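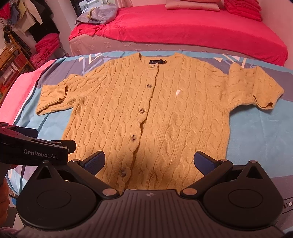
How to fold a cardigan with the Kuriden hire kit

Kuriden will post you a pair of hand-held grippers for £156 a week, plus a £200 deposit that concentrates the mind wonderfully. You hold one in each hand and do your housework with them while the kit records how you did it, so that a robot may one day do it instead. I have folded clothes for decades. With the grippers I was four years old again.

Towels are easy and the Kuriden booklet gives them three pages. Knitwear gets a paragraph, so these are my notes.

What you need
The two grippers, charged
A bed or a wide table
One cardigan you are not fond of

1. Lay it out
Front side up, collar away from you. Do up the buttons by hand before you start recording. I tried doing a button with the jaws and lost most of an afternoon.

2. Bring the sleeves in
Open the jaws wide, come in low over the cuff and close gently. Chunky cable knit gives the pads plenty to hold, perhaps too much. If you catch a braid and pull, the whole cardigan comes along for the ride.

3. Fold up from the hem
Pinch the bottom edge with both grippers, lift, and lay it towards the collar.

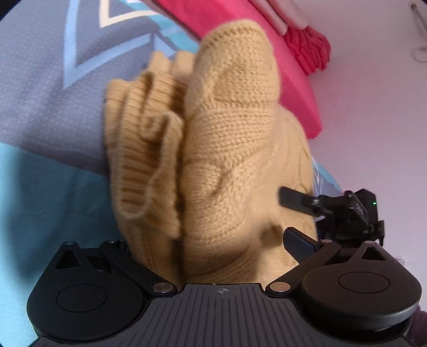
Use the second gripper to steady the bundle from the side and let the first take the weight from below. Squeeze too hard and you will have a knitted cabbage. Put it down, shake it out, go back to step 1. Krešimir Tomić on the Kuriden help line told me to slow down, and I resented it, but he was right.

4. Set up for the next one
Spread it out again in much the same place. The booklet suggests 100 folds a session. I managed almost that by the end of the week, with a long tea break. 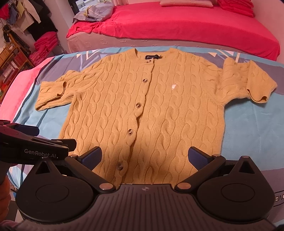
Cardigan face up again, jaws open at the hem end.

Is it worth the money?
For a small project, yes. The jaws are pleasant to use and my wrists recovered. The booklet needs more on wool. Return postage to Akinholm is extra, and they want the original box.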